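What I Took Home From the Vavell Open Day

I'd been meaning to get to one of the Vavell open days for ages, and in April I finally did. They build and test robots that do chores in people's homes, and this year the whole afternoon was given over to house rules: who may stand where, what gets checked before a run, what gets written down afterward. Sounds dry, I know! I filled half a notebook.

We were 17 visitors, and we got split up at the door. My group went with Nosipho Cele, who looks after safe working practice there and talks faster than I can write. First stop was a long corridor with the rules printed on one big sheet. There used to be 171 of them, if you can believe it, in a binder that lived on a shelf. Nosipho got rid of the binder her first winter and put the ones people really need on the wall, in letters you can read from a few steps back.

After that we saw the practice rooms, which are furnished like ordinary apartments (I wanted to move into one of them). Before anybody starts a run, two people walk the room together and say out loud what they find. Cords come first. Anything on the floor that a wheel could catch or an arm could drag gets moved or taped down, or it goes in the log as a known hazard and the route is planned around it. Tumelo Le Roux, one of the operators, told us he has failed his own room more than once over a phone charger.

Then there's the stop rule, my favorite of the day. Anyone in the building can call a stop, visitors included, and the operator isn't allowed to ask why until the arm is still. We got to try it. I yelled way too loudly and a man from Clokero spilled his coffee.

Bit-na Seok gave the short talk after the break, on slow speeds near furniture. Her team sets the approach speed by what's on the surface. A bare table gets one setting, and a table with anything plugged in gets a slower one, plus a rule that the gripper comes in from the side away from the cord. Somebody asked if that doesn't make everything take forever. She said yes, a bit, and moved on to the next slide. I liked her a lot.

I asked about outlets, and that turned into a whole conversation. At Vavell the arm keeps clear of plugs and wall plates unless the task sheet names that exact one, and a person has to sign the sheet. Power adapters lying on the floor count as cords under their rules, so they're part of the walk-through too. A corner with a corded phone on a side table is the kind of spot where all of this comes together: a coiled handset cord hanging down, a plug in the wall over the tabletop, an adapter on the floorboards. 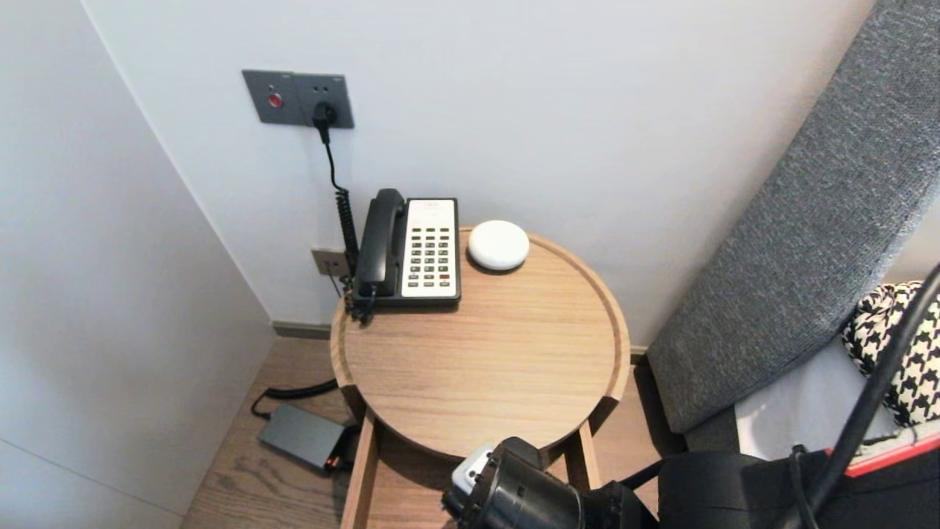

Getting There and Other Practical Stuff

Parking is behind the building, closed shoes are a must, and they'll ask you to tie back long hair. Sign up early, and eat first, as the snack table was down to crackers by three.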